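How do I write a staff bio when my job has been a bit of everything?
Posted 2025-04-04 in Creative Work & Careers

I start at a small marketing agency called Panby next month and they want a bio for the team page. Max 500 characters, third person, "with personality" (their words). I've done wedding video, menu layouts, two years of writing product blurbs for a garden store, and a pile of illustration that never paid. Every draft I write sounds either like a resume or like an obituary. The woman who had the desk before me opened hers with a childhood memory and I just don't have one of those.

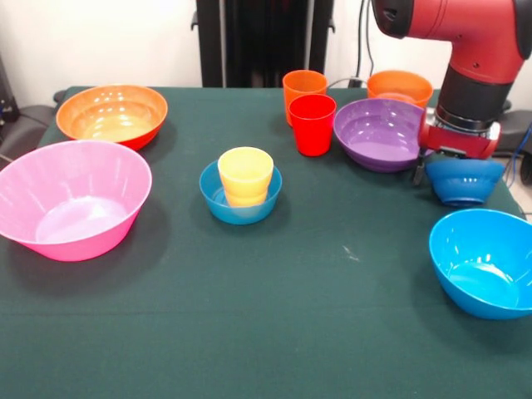
My current version is 1,255 characters and I can't work out what to drop. Do I list everything? Pick one thing and pretend the rest didn't happen? Also, is it weird to mention that I grew up in Dindton when the agency is four hours away and no client will have heard of it?

2 answers

Answer from Tomás Scanlon
I've written 11 of these for coworkers, so I have opinions! Start with what you'll be doing at the new place. Clients read that page to figure out who they'll be on the phone with, and if you're the person making their videos, say videos in the first sentence. Then one line that ties the old stuff together. "Before Panby she shot weddings, laid out menus and wrote more about garden hoses than she thought possible" would do it for me, and that's three jobs in one go.
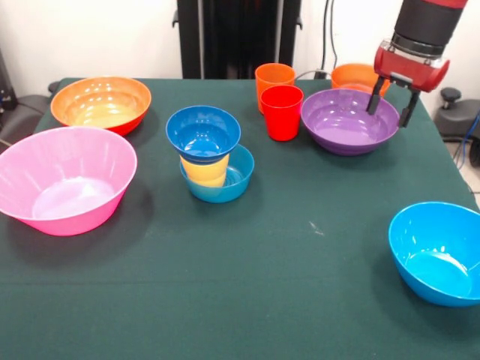
I'd leave the unpaid illustration for the end, as the thing you do on weekends. It counts as personality and you don't have to invent a love of hiking. Skip "passionate" and "storyteller" if you can stand to – half the team pages I look at have both. My own bio at Cadano had both until last July, so no judgment here.

Keep Dindton. It's one word and somebody's aunt will be from there.

One more thing, read it out loud in the third person to someone who knows you. If they laugh in the wrong spot, cut that spot.

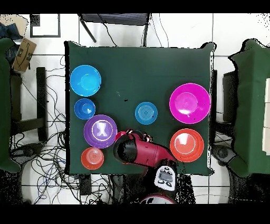 Answer from Bravo
just ask them if the limit is real. mine said 500 too and the guy next to me on the page had like 2,000 and it was fine. also i'd put in the hometown but not the garden store, idk, sounds like retail

Comment from the original poster
Thank you both. I'm keeping the hoses, sorry Bravo! Down to 610 and still going – I'll email them about the limit tomorrow.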